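The Laundry Basket Does Not Need Improving

Every April the housewares catalogs land, and every April somebody has reinvented the laundry basket. Costton has one with a zippered lining. Bredatska sells a tower of canvas bins, 2 feet wide, with a leaflet promising "a calmer wash day." I have never had a calm wash day and I doubt a bin will bring me one.
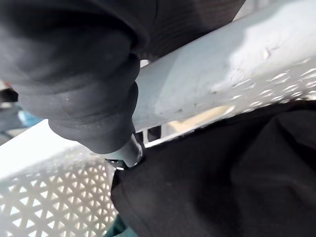
What most of us own is a plastic basket with holes in the sides, and I can't find much wrong with it. Air gets through. Lint wipes off. It scuffs, and then it goes on being a basket for another 10 years.

Where to put it is another matter. The Drurkov planning guide wants a built-in folding counter beside the washer, at a height that suits a person I have never met.
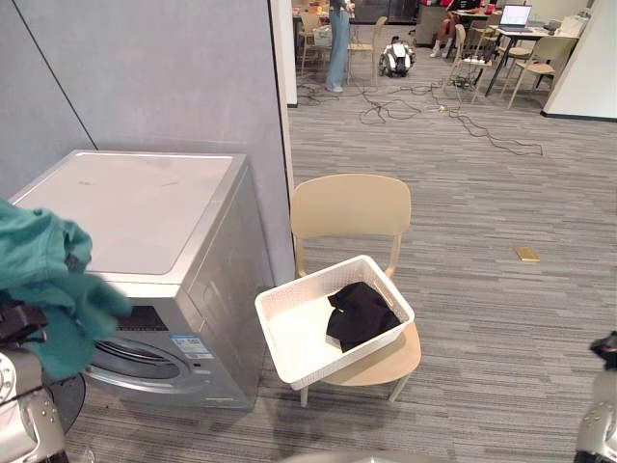 A chair does the job. It saves the bending, it costs nothing if you already own one, and it goes back to the table afterward. The guide gives chairs no mention at all -- it does find a full page for countertop finishes.

I'm no kinder about the machines. The Rey brochure I was sent lists 600 combinations of cycle, spin and temperature. I use the same two.
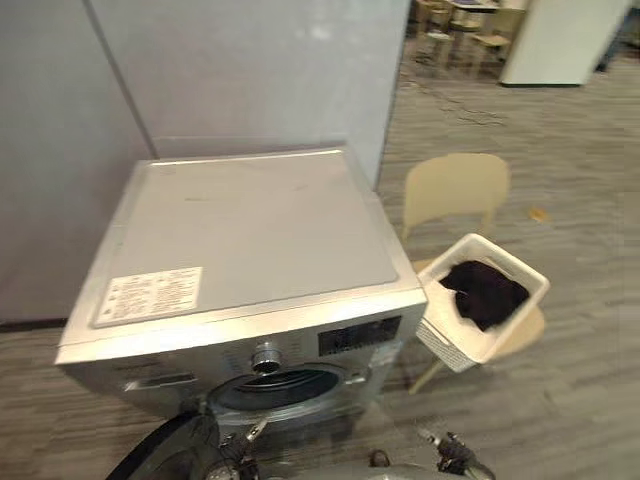 Do dark clothes really need a cycle of their own?

Mostly they need cool water and company of their own color. Turn them inside out if you can be bothered. I usually can't, and my black shirts have faded at a pace I can live with.

Lint is the real complaint with darks, and a special setting won't stop a stray tissue in a pocket.
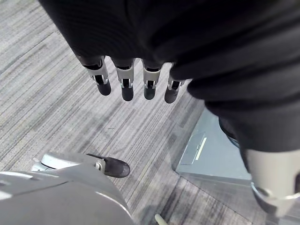 What the Counter Costs

Drurkov quoted me $2,222 for the counter, fitting not included. I still have the chair.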